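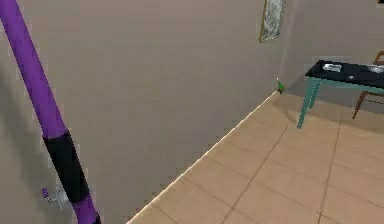
Simulation and Test Practice

Re: Clearance rules for rendered rooms

Aurelio Arroyo wrote on Friday:
> Section 4 of the draft says the arm must start "at a safe distance
> from fixed surfaces." Safe for whom? In the Sirville room the wall
> is right behind the arm at the first step. I'd fail it, but the
> text gives me nothing to fail it with.

Agreed, the wording is too loose. I'd replace it with a number. We used 15 cm from any part of the arm or gripper to a wall on the Poduval runs and it was easy to check by script. A shadow on the wall is no use for this. Measure from the collision mesh, and write the value in the run log.

Two other points on the same room.

Small things on the floor. There's a little green object down in the corner by the baseboard, and I can't tell from the render what it's meant to be. The rule should be that every loose object has a name and a mass in the scene file, even if no task uses it. Same goes for the items on the dark table.

Randomized colors. The purple arm and teal table legs are fine with me. Section 6 allows any color as long as the seed is kept. I would add that the joint limits and link lengths stay fixed across a batch - Wostilus changed both at once last October and we had to throw out 700 episodes.

I'm against Aurelio's other idea of a minimum render size. Low resolution is a fair test condition. Just state it in the report header.

If there are no objections I'll put the 15 cm text into draft 13 and send it to the Zorkico people for comment.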